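Flosten - Technician, Gripper Reliability and Safety (contract, with possible extension)

Posted Thursday, August 29, 2024

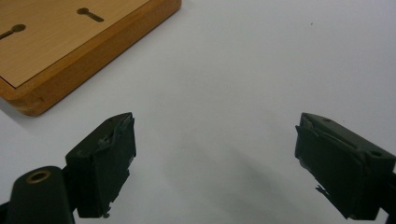 What went wrong with the grippers?
The pads on the inner faces of the fingers wore through sooner than the service plan allowed for, and parts slipped or were dropped before anyone pulled the tools from use.

Background

Flosten builds and runs small handling cells for companies that need light parts picked up, turned and set down on a bench. We use two kinds of tools: fingers mounted on an arm, and hand-held grippers that an operator carries to show the arm how a task is done. Both use the same fingers and the same pads.

In January a cell at our Troken site dropped a part outside the work area. It landed close to an operator's foot. There was no injury. The cell was stopped, and our review of the logs found 3,759 failed grasps on that line since the last pad change. The software had treated each one as a retry and carried on. No alarm was set for it.

The service plan called for new pads every 2,000 cycles. The counter was reset by hand, and on that tool it had been reset without the pads being changed. We have since fixed the reset. We have not fixed the larger problem, which is that we do not have a good way of telling a worn pad from a usable one until it starts to fail. Covering that peels or frays at the edge of a finger can change the grip well before the face wears through, and our current check sheet does not mention edges at all.

The job

You will work in the tool room at Troken with a team of four. Most of the work is at the bench. You will:

- inspect fingers and pads as tools come in, and record their condition
- run grip tests on new, part-worn and worn pads, using the wooden slot board and other standard test pieces
- strip and re-cover fingers, and try other pad materials and adhesives
- write a new check sheet that an operator can use at the start of a shift
- help the software group set a limit on retries, and test that the cell stops when it should
- look into reports of drops and near misses, and write them up

You will have the authority to take any tool out of service. You do not need a supervisor's approval to do this, and production targets are not a reason to put a tool back.

What we are looking for

At least three years of hands-on work with machinery, in maintenance, assembly, test or a similar trade. We do not ask for a degree. You should be comfortable with lockout procedures and with basic hand tools, and able to write a report that someone on the night shift can follow.

Experience with Varkex controllers is useful. So is any time spent with tapes, rubber or adhesives in a shop setting. If you have neither, apply anyway - we will train the right person on both.

The work involves standing for part of the day and close visual inspection. Safety shoes are required on the cell floor and we pay for them.

Hours and pay

Full time, day shift, on site. The contract runs for nearly a year and may be extended. Pay is hourly and depends on experience, and the rate is given in writing before the first interview. Overtime is paid and is voluntary. Health coverage starts on the first day.

How to apply

Send a resume and a short note, one page at most, about a fault you helped track down. Tell us what you checked first and what you got wrong along the way. Send both through the careers page on our site and choose "Troken tool room" from the list.

Interviews include a paid half day in the tool room, where you will be handed a set of used fingers and asked to sort them.

Applicants who worked at the Hayashi plant before it closed can use their training records from there for the lockout requirement. Please attach a copy.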